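Dishcloths — boil or bin?

marrowfat
Mine stink after two days whatever I do. Was reading the old Promstead Household newsletter and they say boil with soda. Anyone still do this? Been using a sponge and a brush meanwhile. 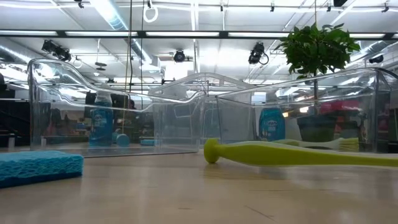 That's the one if anybody has the back issues. 200 g soda to a big pan, it says. Seems loads??

tilly_osness
Far too much. I do a spoonful and ten minutes. Never had a smell.

gasman270
Waste of gas. Hot wash with the towels, done. Or just buy new, they're pennies at Siddiqui on the corner.

marrowfat
Not binning cloths every week, sorry. And hot wash only goes on Thursday here so they sit about festering til then
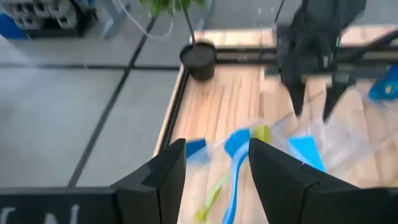

and by that point the whole kitchen knows. Might try hanging them outside — if it ever stops raining.

tilly_osness
Drying is the main thing. Over the tap is no good, they stay damp in the fold.

gasman270
Mine live over the tap, no bother at all.

orka_fan
gasman have you smelt them tho

gasman270
Yes. Fine.

marrowfat
Right, trying the spoonful tonight. Does it wreck coloured ones?

tilly_osness
Fades them a bit. I only boil teh white ones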